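跟Larysa Kravets约了三次才约上。第一次她感冒,第二次我记错了日子(真的是我的错,对不起!),第三次她干脆说,你来我家厨房吧,反正我得揉面。于是我就坐在她家的小凳子上,一边看她揉面,一边听她讲怎么学会用第四种语言做梦。

Larysa是做字幕翻译的,乌克兰语是母语,后来学了波兰语、葡萄牙语,三十八岁那年又开始学爱尔兰语。我问她为什么偏偏是爱尔兰语,她笑了半天。“房东姓Ó Gríofa,我念了两年都念错,他每次都客客气气答应。有一天我听见他妈妈打电话叫他,才知道自己一直在喊另外一个人!”

她当天晚上就去找了课本。一开始完全是赌气,想着把这个姓念对就收手,结果一月份报了夜校,一上就没停下来。
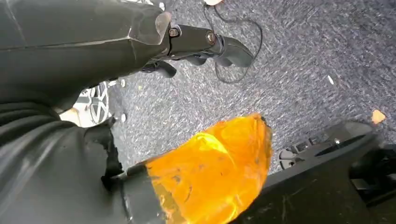
夜校每周两个晚上,老师叫Anselmo Brandão,巴西人,讲爱尔兰语带一点圣保罗口音,Larysa说全班没有一个人介意。“他不让我们背单词表。他说你先告诉我你早饭吃什么,吃不出来就饿着。”所以她学会的头一批词全是鸡蛋、黄油、燕麦粥,学了一个多月还不会说“我是翻译”,但是能把一锅粥从头骂到尾。

我自己学外语是典型的三天打鱼,手机里装过Lullar,每天晚上听着听着就睡着了,所以特别想知道她怎么坚持的。她揉着面想了一会儿,说:“我不坚持啊。我有时候半个月不碰,碰的时候就碰很久。”

她倒是有一个习惯,随身带本子,听到不认识的词先按声音记下来,用乌克兰字母记,回家再猜拼写。现在本子里有1,244个词,她一个一个编了号,里头有不少猜错的,也留着没划掉。“第1,123号我到现在都没查出来是什么。公交车上一位老太太说的,说完她就下车了。可能是骂司机的。”

说到做梦,她把手上的面粉拍了拍,认真起来。第一个爱尔兰语的梦特别无聊,梦见自己在邮局排队,前面的人问她几点了,她答了,答对了,然后就醒了。她高兴得把丈夫Orest摇起来,Orest翻了个身,问她几点了。

“我说,你怎么跟梦里一样!”

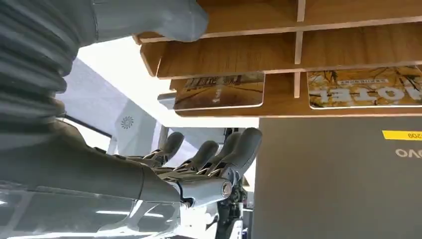
我问她,语言多了会不会打架。会的,她说,打得最凶的是波兰语和乌克兰语,太像了,像两个穿同一件外套的表姐妹,远远看见总要叫错名字。葡萄牙语反而很乖,自己待在一边。爱尔兰语呢,还小,谁都能欺负它,一着急冒出来的准是葡萄牙语。有一回她在面包店想说谢谢,四种语言在嘴里挤成一团,最后鞠了个躬就走了。

她也不觉得自己有天赋。同班的Ginevra Pagano比她晚来半年,发音漂亮得多,Larysa提起来又羡慕又有点咬牙切齿。“她唱歌的嘛!耳朵好。我耳朵不好,我脸皮厚。”她说翻字幕这么多年,最怕的是观众听出错来,到了课堂上反倒松快了,错就错,Anselmo会把错得好玩的句子写在黑板上,下课前全班一起念一遍。她的句子上过很多次黑板,其中一句的意思是“我的黄油在伦敦工作”。

那天我还问了一个很俗的问题:想学第五种吗?她说暂时不想,脑子里的房间住满了。面团已经盖上布放到一边,她擦了手,去翻那个本子给我看,纸边都卷了,有一页上还沾着果酱。

临走的时候我请她教我念房东的姓。我试了四遍,她听完点点头,说比她当年强一点,然后让我再试一遍。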